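Wrist camera or head camera for dish handling?
Forum: Arms, Grippers and End Effectors
Started by kuusisto_j, 4 Oct 2026

kuusisto_j
We have two arms at a kitchen sink and a budget that will cover one camera upgrade. The grippers are parallel jaw, black fingers, stock pads. The job is plates and bowls in and out of the basin, plus pulling the spray hose off the faucet. Right now the wrist cameras are the cheap ones and the head camera is decent. Should the money go to the wrists or to a second overhead view? Controller is a Sakex, so either option plugs in.
Joonas Kuusisto

ridgeline8
Wrists. An overhead view loses the rim of a plate the moment the gripper housing gets over it. For the last bit of the approach you only have the wrist.

platewasher
Disagree. I ran 200 plate picks with the wrist streams turned off and another 200 with everything on. The difference was small. Most of my failures were pads slipping on the rim, and no camera fixes that.

ridgeline8
What light level? Under bright ceiling lights I can believe it.

platewasher
Bright, yes. Two panels over the counter.

wenche_w
Light matters more than where you mount it. We had the Pladus wrist modules for a year. Fine in July with daylight from the window, poor in a dark kitchen. Exposure time goes up, the wrist moves, and everything in view smears. We fixed most of it by locking exposure and slowing the last part of the approach. It cost us cycle time but no hardware.
Wenche Westerberg

kuusisto_j
That sounds like our problem. We work with the room fairly dark because we want the policy to cope with it. I tried locking exposure yesterday and got a black picture with a few highlights in it.

wenche_w
Then the sensor is too small. Raise the gain and accept the noise, or put a small lamp on the bracket. Noise hurt us less than blur did.

torque_and_tea
A lamp on the bracket over a polished steel sink will give you hot spots all over the basin. I tried it with a Kemppainen ring light and took it off again the same afternoon. Diffuse light from the side worked better.

ridgeline8
Agree on the ring light. Also check your cable routing before you spend anything. If the wrist cable swings through the view it is one more moving thing for the model to learn.

platewasher
And try different pads. The Clinora silicone ones held thin plate rims better than the stock ones for me. They do wear at the tip, so order spares. I still say the camera is not where I would start.

kuusisto_j
I can do pads and a camera, the pads come out of a different pot. For the camera I have a quote of 900 for a pair of wrist modules with a larger sensor and 389 for one more overhead. The cheap one is tempting. Posting what I have so you can judge, one wrist view and two from the head camera.

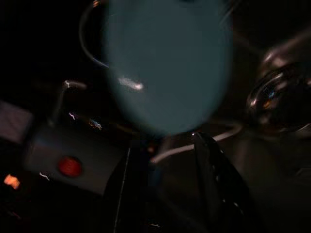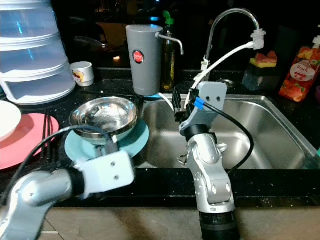
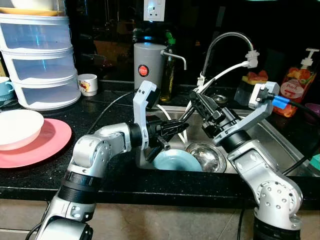
First one is from the wrist camera, the other two are from the head camera. Same sink setup in all three.

wenche_w
The first one settles it for me. You have the fingers and a pale blue shape above them, and the edges are gone. The head view in the third is clear enough to plan from, with one gripper over the plate and the other on the hose. A second overhead would give you more of what you already have. Buy the wrist pair.

platewasher
I read it the other way. If the head camera sees that well in the same kitchen, let it do the work and keep the wrists for contact checks only. But I take the point about blur.

torque_and_tea
In the second one the bowl is sitting on top of the blue plate. That will be a hard case with any camera. Try the bowl first with the head view only and log where the finger lands on the rim.

kuusisto_j
Will do that with the current cameras and the new pads, then decide. The quote is good for another 8 days.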